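Ruba Semaan lleva desde marzo grabando ejemplos para Verora, el sistema con el que su equipo quiere enseñar a unos brazos robóticos a ordenar objetos de casa. Hablamos con ella el 6 Apr 2025.

## Qué se graba

«Una persona guía los brazos y el sistema guarda el movimiento junto con el vídeo», explica. Llevan más de 274 episodios. Cada tarea la repiten al menos dos operadores — ella y Munther Kanaan — para que el modelo no copie las manías de uno solo.

Los objetos son corrientes: ratones inalámbricos, estuches, cestas pequeñas. «Si la mesa está siempre impecable, luego falla en cualquier otra».

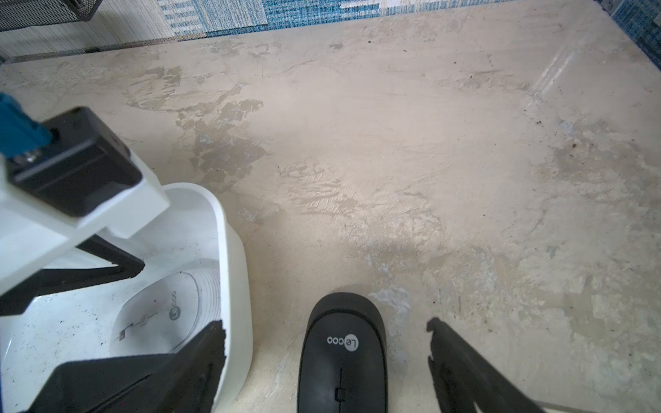
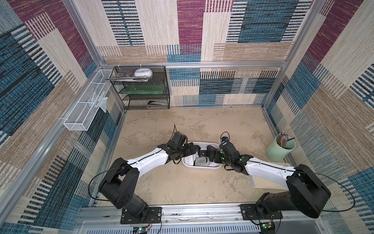 ## Qué se descarta

Semaan revisa los episodios con Noura Moussa. Quitan los que tienen pausas largas o imágenes perdidas. Los agarres fallidos los conservan si el operador corrige después. «Una corrección enseña bastante. Un minuto de dudas, poco».

La cámara de muñeca les da más trabajo que la fija. «De cerca, los dedos tapan parte del objeto. Por eso guardamos las dos vistas».

Lo siguiente será variar más las posiciones de partida. Para el primer entrenamiento completo todavía no hay fecha.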